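The demo always works, says Erick Nyamweya. He has seen enough of them to stop clapping.

Nyamweya spent four years writing motion planning code for warehouse arms before he moved to Endisley, where he tests other people's robot software and writes reports that the sellers seldom enjoy. His latest subject is Belus, a package that promises to take a camera feed and a plain sentence such as "put the plate in the rack" and turn the two into arm movements. The company behind it, Pylypenko, has been showing it to kitchen and catering firms since February.

I had expected him to be polite about it. He wasn't especially.

"They told me it understands the table," he says. "I asked what that meant. It took three calls to get an answer, and the answer was that it finds an outline and guesses a depth. Fine. Then say that."

His complaint starts with the numbers. Pylypenko's sales material talks about 3,089 runs in training and testing together, and Nyamweya wanted to know how many of those were tests on a setup the software had never met. He was given a figure of 245. When he went through the logs, he says, most of the 245 used the same height of table and the same lights, with the dishes moved a little.

"So what have you tested? You've tested that it can do the thing again."

He ran his own trials on a bench with a two-finger gripper and a camera at the wrist, using ordinary dishes and food containers. A plate looks like an easy object, and he chose it for that reason. People assume that the round thing in the middle of a bare surface must be solved by now.

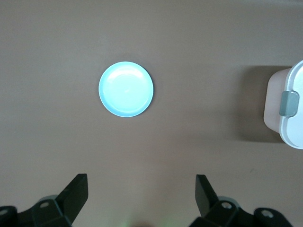

"Seeing the plate is the cheap part," he says. "Any detector from years back will give you a circle. What I care about is the rim. How high is it? Where does it stop and the table start? Two fingers coming straight down on a flat plate will get you nothing, because it's wider than they can open. You have to come in at the edge with a tilt, and now you're asking the software to be right within a few millimeters about a thing that's pale and a bit shiny."

Shadows bother him too. Belus builds a rough map of what is in the way before it plans a path, and in his trials that map sometimes treated a soft shadow beside a container as part of the container. The arm then swung wide around empty table. Nothing broke. It just took the long way, and on two runs the planner gave up and reported that no path existed.

Is that really so bad? A cautious robot sounds better than the other kind.

"If it was cautious, sure," he says. "It wasn't being careful, it was wrong. And you can't tell from the outside. The screen says 'no path' either way."

The error messages get a full page of his report. He counted 21 different failures that all came back to the operator under one code. A timeout in the camera driver and a joint limit in the planner looked the same. He had to read the raw logs to separate them, and he doubts that anyone running a dish line at 11 p.m. will do that.

Murray Bright, an engineer at Pylypenko, accepts some of this. "The single code was a bad call and we're splitting it up," he told me by phone. He was less willing to give ground on the testing. The shadow problem, he said, goes away with a second camera fixed over the table, and customers are advised to buy one.

Nyamweya laughed when I passed that on. "Advised where? It's not in the install guide I got."

He does have kind words for one piece of the package. The replay tool, which Pylypenko calls Moldale, lets him step through a run and see what the planner believed at every moment. He found the shadow fault with it in an afternoon, and he would pay for it separately. Bright said there are no plans to sell it that way.

I asked Nyamweya whether he would put Belus in a working kitchen this year. He thought about it for longer than I expected.

"With a person standing there, maybe," he says. "But then I'd want to know what the person costs. That's missing from the brochure as well."

He has asked Pylypenko for the next version and plans to repeat the trials with the lights moved.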